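Minutes of the Games and Tables Meeting
Narkonau Community Hall, back room
Friday, 7 p.m.

Present: seven members, with Dramani and Karkow streets both represented. Apologies had been received from the Stodovden side.

1. Minutes of the last meeting
Read and agreed, with one correction. The cloths were bought in April, and the price given should have been 47 dollars for the set.

2. Baskets and balls
The wicker basket and one of the green balls, with the white cloth on the table.
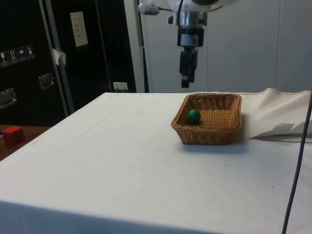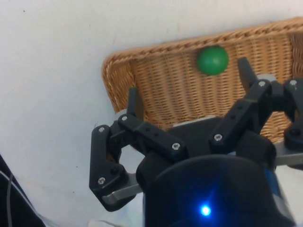
The meeting discussed whether to keep the wicker baskets for the ball toss at the spring fair or go back to the plastic tubs. Points made:

The tubs are easier to wipe down and they stack. The baskets look better on a table and people recognize them from year to year. Two of the older baskets have loose ends on the rim that catch on sleeves. These can be trimmed and glued.

The low sides were raised again. Last year a lot of balls bounced straight out, and the younger children got upset. One member suggested a folded dish towel in the bottom of each basket to deaden the bounce. Another thought the throwing line should simply be moved closer for children under seven. It was agreed to try both before the fair and report back.

Balls: there should be 50 in the bag. The count after last year's fair was 47. Agreed not to buy more until the storage closet has been cleared out, as the missing ones may be behind the folding chairs. Green balls will be worth one ticket as before. The proposal to add a second color worth two tickets was put off to the next meeting.

3. Table covers
The white cloths were liked. They make the tables look cleaner and the balls show up well against them. The complaint is that they slide and bunch up once people start leaning on the table. Clips were suggested – the kind sold for picnic tables. Budget of 20 dollars agreed for clips.

Cloths are to be washed warm and not bleached. Whoever takes them home should bring them back folded and not rolled, as the creases from last time would not iron out.

The question of colored cloths for the food tables was raised. No decision. Several people felt that white shows every spill and that the food tables could use the old checked ones, if they can be found.

4. Storage closet
The closet is too full to get the tables out without moving everything else first. Agreed to clear it on a Friday evening before the fair. Tubs that are cracked will be thrown out. Baskets go on the top shelf, balls in the drawstring bag on the hook, cloths in the lidded box. Labels are needed for all shelves.

The key has been sticking. The hall office has been told and will oil the lock.

5. Setting up for the fair
Tables to be in place by 10 a.m. The ball toss will go along the back wall this year, where stray balls cannot roll out through the door. The Karkow Street members offered to set up and the Dramani Street members will put away. Tickets are still to be printed.

6. Other business
A request for a bench near the entrance was passed on to the hall office. The coffee urn is leaking again at the tap and should stand on a tray until it has been looked at.

The meeting closed at 8:20 p.m. Next meeting in the same room, same time. Please bring any baskets or balls you still have at home.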